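Why Does My Chair Go Up and Down?

Science Corner for Curious Kids, by Kadir Gezer
March 5, 2025

Find a chair that goes up and down. A desk chair, maybe a stool at the dentist. Sit on it. Pull the lever. Whoosh - down you go!

But where did the whoosh come from? No plug. No batteries. No motor. Let's look underneath.

What's holding you up?

One pole. Most chairs at the kitchen table have four legs, one at each corner. A chair that goes up and down usually has one fat pole in the middle, and feet or wheels spread out at the bottom so it doesn't tip over.

The pole is called a column. Inside the column is a second tube, and inside that is a gas. Usually nitrogen. You are breathing nitrogen right now, it's most of the air! So it's nothing scary.

The whole thing is called a gas spring. Say it out loud. Gas spring. It does the same job as a bouncy metal spring, but with squashed gas instead of curly wire.

How can gas be a spring?

Try this. Get a bike pump. Put your thumb over the end (the end where the air comes out) and push the handle. Easy at first, then harder and harder. Let go of the handle and it pushes back at you.

The air got squashed into a small space and it wants it's space back. That push is what lifts a chair.

In a gas spring the gas is already squashed tight at the factory. It is always pushing. All day, all night, even when the chair is in the closet.

So why doesn't the chair shoot up?

Good question. There's a little valve in there. A valve is like a door for gas. Door shut - the gas can't move from one side to the other, so the chair stays where you left it. Door open - the gas can move, and so can the chair.

The lever opens the door. That's all it does! You pull, it presses a tiny button on top of the gas spring, the door opens.

Now two things can happen.

You are sitting down. Your weight is stronger than the push, so the chair sinks.

You stand up a bit. No weight on the seat, the push wins, the chair rises.

Let go of the lever and the door shuts. Stuck again, at the new height.

The parts under there

Lots of things under a seat are black or gray, so it takes a minute for your eyes to sort them out. Start with big shapes. Round things, long things, flat things. Then go looking for the small ones, like grooves and tabs. A thick dark gray cylinder is easy to find. The four little black tabs in a row are harder, they're small and tucked up underneath.

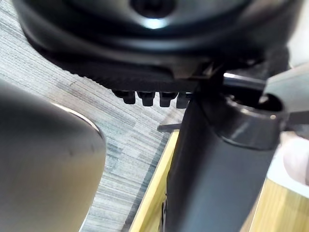
Words to know

Column - a tall, strong pole that holds something up.

Cylinder - a shape like a soup can. Round ends, straight sides.

Collar - a ring that goes around a tube. Like the collar on your shirt, or a dog's.

Valve - a door for gas or water.

Nitrogen - a gas you can't see or smell.

Try it at home: the chair test

You need a chair with a lever, a tape measure, paper, and a grown-up nearby.

1. Put the chair on a flat floor. If it has wheels, ask somebody to hold it still.

2. Raise the seat all the way, with nobody on it. Measure from the floor to the top of the seat. Write it down.

3. Sit. Feet on the floor. Pull the lever till it stops sinking. Let go.

4. Get off and measure again.

5. Take the small number away from the big number. That's how far your chair travels.

Crisanto Yap's class at Drundutby School did this last May and the teacher's chair went from 600 millimeters down to 500 or so. The chair in the library was stuck and did not move at all!! (They measured it anyway.)

Next, stack a few heavy books on the seat and pull the lever. Does it sink? Add more. How many books till it goes down? Make a guess first. Guessing is part of science.

Safety bit - please read

Never take a gas spring apart. The gas is squashed really hard and parts can fly out. Not even if the chair is broken. Thats a job for a repair person.

Keep fingers out from under the seat when it's moving. Tie back long hair if you bend down to look. No spinning while someone is peeking underneath.

Where else are gas springs?

Look at the back door of a car, the big one that lifts up. There's often a thin tube on each side. Some hospital beds have them too, and some toy boxes, so the lid comes down slowly and doesn't bonk anyone.

Go hunting. Draw the ones you find and label the parts. Next time in Science Corner: why zippers zip.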